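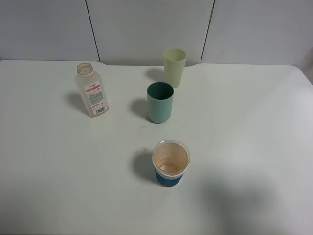 Figure 3. Tabletop layout for the cup trials: an uncapped plastic bottle, two plastic tumblers and a paper cup.

4.2 Grasping open containers

We tested the Niltesine pick-and-place kit, sold by Flinetti, on the four open containers in Figure 3. The kit was used as shipped, with the vendor's default grasp planner and no retraining. Each trial began with all four items upright, and the operator named one target.

We ran 400 trials and logged 253 as successful. A trial counted only if the target was lifted, held for five seconds and set down upright. Most failures involved the translucent bottle – the planner often placed its grasp point behind the front surface. The paper cup failed less often, usually from too much grip force. Lockwood and Mkhize scored all trials separately from the video logs and settled differences by replay.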